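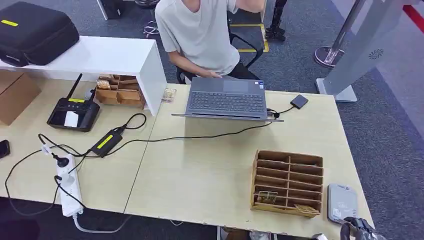 A laptop with a portable hard drive connected to it. Computer files can be evidence too.

What Is Evidence, and Should You Believe It?

Updated May 6, 2021

Last August, money went missing from Woldegiorgis Bakery in the town of Clakel. The owners said $3,000 was gone. The police said they had "strong evidence" against a worker, and plenty of people in town decided right then that the worker did it.

Slow down. What was the evidence?

Evidence is anything used in court to help show what happened. It can be an object, a paper, a recording or the words of a person who saw something. A person who tells the court what they saw or heard is called a witness.

In the bakery case there were two witnesses. One said the worker left by the back door at closing time. The other said it was the front door. Were they lying? Maybe not. People mix things up all the time, and feeling sure is not the same as being right. Try asking your family what everyone ate for dinner a week ago.

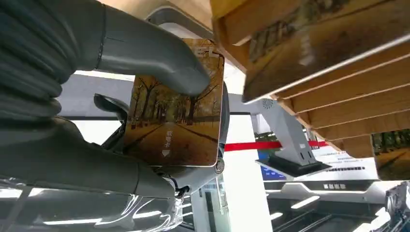 Photos sound safer than memories, and lawyers like to show them to a jury. But a photo only tells you so much. Take the picture on this square card, with its straight avenue and its rows of tall trees in gold and amber. You could fairly say it looks like fall. Which town is it? Which year? Who was standing there? The trees won't tell you, so somebody has to, and then you are back to trusting a person.

That is why courts let both sides ask questions. Who took this? When? Has it been changed? If the answers are bad, the judge may say the jury can't use it at all.

In a criminal trial, the worker does not have to prove anything. The government has to prove its case "beyond a reasonable doubt." Those are big words for a simple rule: if you have a good reason to doubt it, you should vote not guilty.

The bakery later found $1,000 of the money in the wrong bank bag. The strong evidence looked weaker after that, and the charge was dropped.

Words to know
Jury: a group of people who listen to a trial and decide
Charge: a formal claim that someone broke the law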